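Chore readiness checklist, bench arm
Task: remove a C-clamp from a small craft-stick frame
Checked by: Dede Bonsu
Date: Mar 12, 2022

1. Base fixed to its mounting plate. OK.
2. Work within reach of the gripper. OK. Clamp laid on its side on the cloth, stick frame inside the jaws.
3. Handle accessible. OK, with comment. The T-handle points away from the gripper side, so the wrist has a long way to travel.

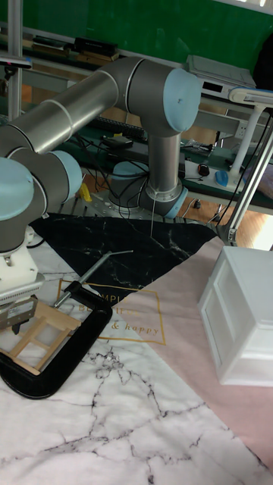 Item 3: clamp, handle and stick frame at the start of the check.

4. Cables clear of the arm's path. Comment: tie back the black cables behind the base before the next run.
5. Cloth flat and secured. Comment: Muli asks for a plain surface. Printed lettering under the clamp may confuse part detection. Open.
6. Grip force limit set for thin wood. OK. Limit 2 on the Julel controller. 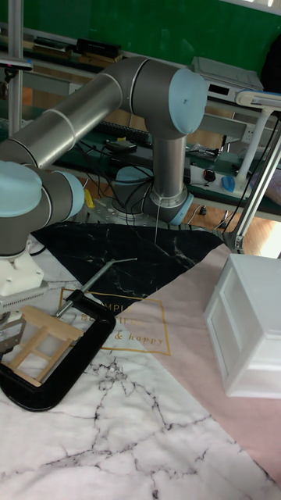

Covton Workshop Automation Group

7. Screw loosened without moving the frame. Not passed. 17 attempts logged, 3 completed. A person does it one-handed.
8. Storage box outside the swept area. OK.
9. Emergency stop tested. OK, 2 presses.

Result: not ready for unattended shop-floor use. Fetching and placing may continue under supervision. Unclamping to be rechecked in September with the Sotedov fingers fitted.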